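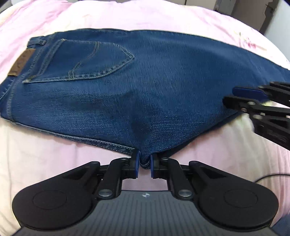 Can a robot fold your jeans yet?

Sort of. Slowly. And not every time.

Try it yourself first. Grab some jeans, fold them on the bed. Easy, right? Your hands felt where the cloth was and your eyes did the rest. You didn't even think about it.

Now try with 2 fingers on each hand, like a crab. Pinch the edge. Lift. Ooops, did the pocket flop over? That's how lots of robots have to do it!

Hard stuff is always the same shape. A cup is a cup. But cloth bends and bunches and can lie in a zillion ways, so the robot has to look again after evry move.

"My little brother is faster," says Menaka Pramanik, who teaches robot club in Arboleda. "He's five."

So which chores can machines do now?
Washing clothes - yes, for ages.
Vacuuming a floor - yes, mostly. Watch out for socks.
Folding laundry - still learning.
Putting it away in YOUR drawer - nope. Sorry.

Try this: time yourself folding jeans the crab way. Then the normal way. Which won?

2 comments | 100 shares
Get the Telten Kids newsletter! Ask a grown-up to sign up.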